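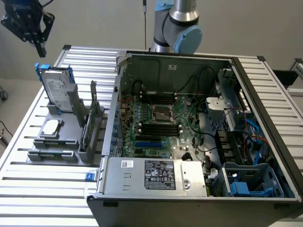
Nuwan Wanigasekara wrote on the issue tracker that a PC teardown kit is only as good as its worst screw, and asked whether Drustlow had published any failures. It hasn't. The vendor page says 2,000 runs and leaves it there.

Drustlow desktop rework kit - review data card
Version: 15 Feb 2024
Maintainer: Shanthi Pramanik

Contents: 3,501 clips of drive, card and memory handling in open desktop towers. Fixed and wrist views.
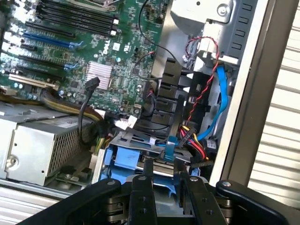

Labels come from the vendor's own software. I would not trust the "success" field - it seems to mean the arm finished its path. The link to the label guide returns a 404.

Known gaps: no laptops, no stuck parts. Two clips have no wrist view.

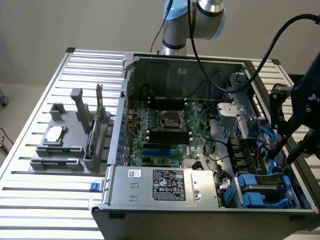
Fig. 3. Gripper at the drive bays, fixed view.

Licence: ask Drustlow. I did, and am still waiting.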